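Flurdale Paper Conservation Workshop
Bench notebook, shared copy
February 10, 2022

Subject: Daltosley ledgers, paste and tissue trials, continued from the December entries

Work resumed on the Daltosley mill ledgers. The group comprises over 2000 leaves in mixed condition, and the present entry concerns only the leaves from volume 932, which was selected in December as the test volume for the whole group. The boards and spine have been set aside and are not discussed here.

Condition on opening. The paper is a machine-made wove stock with a hard size, yellowed at the edges and still fairly strong in the center of the leaf. Tears run in from the fore edge, mostly short, with a few long ones that cross the ruled columns. The red ruling is sensitive to water. The black ink of the entries was spot tested again at the heading, at the totals line and in one marginal correction, and no movement was noted at any of the three. The marginal correction is in a different hand and a browner ink, and it should be tested again on each gathering before any moisture is brought near it.

Paste. The December batch was discarded. A new batch of wheat starch paste was cooked in 500 ml of deionized water, cooled under cover, and passed through the horsehair sieve. The first pass left small lumps and the second was satisfactory. Paste for the long tears was let down to the consistency of thin cream. Paste for the edge losses was kept stiffer. It is recorded again, as the point was raised in the previous entry, that the thinned paste should be made up in small amounts and should not be kept overnight.

Tissue. The lighter Goro tissue was compared with the heavier weight on the same type of tear. The lighter tissue disappears well over the writing and can be read through without difficulty, but it is weak across the grain and pulled apart at one fold when the leaf was flexed. The heavier tissue holds the fold and is visible as a pale band in raking light. For the present the lighter tissue is preferred over text and the heavier one at the folds. All strips were torn along a water line, as a cut edge leaves a hard step that can be felt through the next leaf in the stack.

Toning. Uncolored tissue is too white against the yellowed margins. A weak wash of acrylic color was brushed onto sheets of the heavier tissue and left on polyester film until dry. The result was slightly too warm. A second sheet, with less yellow and a trace of gray, was closer. It was agreed that repairs should be toned to the lighter part of the surrounding paper, so that they recede at normal reading distance and may still be found by anyone who looks for them.

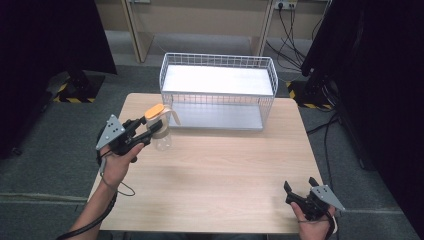
A reader of the draft entry objected that the heavier tissue had been passed for the folds too readily, and asked whether a repair stronger than the sheet would simply move the next break to the edge of the repair. The same reader would prefer two layers of the lighter tissue, the second slightly wider than the first, so that the support falls away by degrees.

The objection is accepted as reasonable. A layered repair was tried in the afternoon on a blank leaf from the back of the volume. It flexes more evenly than the single heavy strip. It also takes longer to dry and brings more moisture to the sheet, and this matters where a fold crosses the red ruling. A decision is deferred until both types have been left under weight and flexed again.

Drying and pressing. Repairs were dried between spunbonded polyester and blotter, under glass with light weights. Blotters were changed early and then at longer intervals. The leaves with long tears showed a slight cockle beside the repair when they were taken out too soon. Returning them to the stack after brief humidification over damp blotter and membrane corrected this in every case but one, a leaf with an old glue stain at the inner margin. The stain appears to hold the sheet in tension. Reduction of the glue has been considered and is not proposed at this stage.

The Tóth press was tried for final flattening. Its platen does not sit quite level, and the leaves nearest the hinge received more pressure than the others. The surface of the paper was slightly polished as a result. Use of this press for the Daltosley leaves is suspended until the platen has been adjusted. The older nipping press may be used in the meantime, with felts, and should be closed by hand only as far as first resistance.

Housing. Repaired leaves are to be kept in gathering order in four-flap folders of buffered paper. Pencil numbers go on the folder and never on the leaf. The folders made in December are narrow at the spine side and catch the corners of the larger leaves. A wider pattern has been drawn and is in the top drawer of the plan chest.

Outstanding:
Spot test the brown ink in the next gathering.
Flex the layered and single repairs after pressing, and enter the results beside each other.
Mix the second toning color in a larger quantity and keep a dried swatch with this notebook.
Order blotter. The remaining stock is creased and is suitable for the underside of the stack only.
Ask the owner of the ledgers whether the loose receipts found between the leaves are to return to their places or be housed separately. Until an answer is received, each receipt remains in its own folder, with the page opening written on the flap.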